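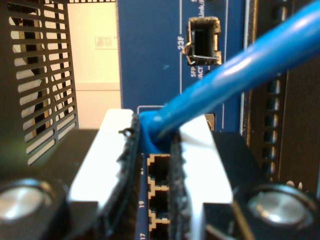 In our robotics class we have one old network switch, and every student group must teach the arm to put a cable into it. Some parents ask me why we do not enter a competition with balls and ramps, like the other schools. I want to answer them here, because I think the cable is a better teacher.

A competition has a clock and a score, and students learn to serve the score. Last year my group built a very fast machine for such an event. It could do one thing on one table, and in March we took it apart.

The cable task looks small. But the plug has only one correct direction, the cable pulls to the side, and the rubber pads on the fingers do not hold the same way each time. One group wrote down 219 attempts, of which 54 were good. They were disappointed, and I was proud — the notebook was full of reasons, written in their own words. My colleague Myrto Makris disagrees with me. She says that young people need a public, and a prize sometimes. She is partly right, and on Monday evenings we now open the door to families.

Still, I would keep the switch. A student who has thought for weeks about a few millimeters will look at every machine with more patience, and also at the people who repair them.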